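Speaker notes: Counter layout for small snack points
Speaker: Ehsan Golestani
Slot: 18 minutes, then questions
Handout: one side of A4, on the chairs before people come in

Opening (keep short)

Name, and that I set out snack points for a living. Mostly office floors and reading rooms, with one ferry waiting room. The talk covers a single table with no fridge, no hot food and no staff behind it. Anyone hoping for cafe layout should go to Fuad Berhe's session in the other room, which starts at the same time. Say this early so they can move.

Definitions. Write these on the board and leave them up.

Stock: anything that stays out until it is taken.
Served item: anything set down for one person.
Clear ground: table surface with nothing on it, kept that way on purpose.

1. The table before anything goes on it

Measure the usable top. Ignore the overhang and any strip against a wall that a hand can't reach without leaning over goods. At Vilavthorpe the table was sold to us as a full-depth table and we lost 13 centimetres of it to a cable cover. Nobody had measured. I now take my own tape.

Plain tops are easier to work with than patterned ones. Crumbs show, so they get wiped. Matt finishes are better under ceiling lights. Do not use a cloth unless the client insists; it moves when a tray is slid across it, and everything on a stand moves with it.

Wobble test: press each corner in turn. If it rocks, fix the foot before loading. Folded card is acceptable for a day.

2. Stock on tiers

Use a stepped stand when there are more lines than the front edge can show. A clear one hides less of the table and the packs behind it. It also shows fingerprints, so allow for a wipe at each restock.

Set the stand off to one side. Turning it at an angle to the table edge lets people read it as they walk up, at the cost of some depth. Test from the door as well as from the table.

Loading order:
Tall boxes first, standing, where they do not hide a lower step.
Cups and tubs next, with room to get fingers round the rim.
Bars last. They slide, so lay them where they have a full step under them.

Mixed shapes are a nuisance. A round tub on a narrow step wants to sit against a divider. Let it, provided it stays level. If it tips, it goes in a basket or comes off the list.

Baskets take whatever will not stack. One is usually enough. Keep the rim clear of the tray side.

3. The tray and the clear ground

The tray belongs at the opposite side from the stand, with clear ground between. Most people fill the middle because it looks like waste. It is the working part of the table. Hands pass over it, a bag gets rested on it, and a cup can be put down there while someone finds their card.

Both slides together now. Leave them up and let people look before speaking.

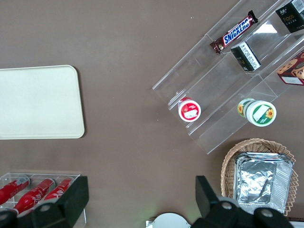
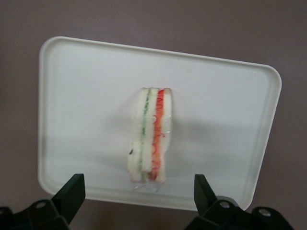
4. Points to draw out from the slides

First slide: tray to the left, stand with the chocolate bar and the two lidded cups to the right, open table across the middle. Ask the room where they would add one more line. Most will say the middle. The better answer is to take a line off the stand first.

Second slide: one wrapped sandwich on the tray, on its cut edge. The layers face the customer when it is set this way, and the filling can be judged without picking it up. Mention the three slices of bread. A triple holds itself upright better than a thin double, which needs a neighbour to lean on.

A pale tray under white bread is low in contrast. Expect someone to raise this. My view is that a pale tray is still preferable, as it shows dirt. A darker tray sells the bread better and hides the smear.

5. Wrapped food on a tray

Film should be tight over the cut face and gathered on the crust side.
Label flat on the crust side too, never across the filling.
Handle by the crust. Pressing the cut face marks it.
One item to a tray if it is a served item. If the tray is being used for stock, keep a finger's width between packs.

At Jerero we ran trays without a raised rim from February onwards and went back to rimmed ones within 8 days. Packs were being pushed off when people reached across. The rim need only be shallow.

6. Restocking

Two rounds a day suit most sites. Front to back, older dates forward, damaged packs off. Turn every face the same way. If a line is down to its last pack, bring it forward and leave the gap behind it. Do not spread other stock into the gap, or the missing line will be forgotten on the order sheet.

Wolde use a printed plan taped under the table. It works well and costs nothing. Parkach kept theirs in a drawer and it was never looked at.

7. Questions likely to come up

Allergens: the card goes on the tray side, upright, at reading height. Do not rely on pack labels, which may face the wrong way.
Price tickets on clear stands: front lip only, removable adhesive.
How many lines: I start at 5 and add slowly.
Sandwiches out of the fridge: refer to the site's own food safety plan and do not be drawn on times.

Collect spare handouts. Room is needed again straight after.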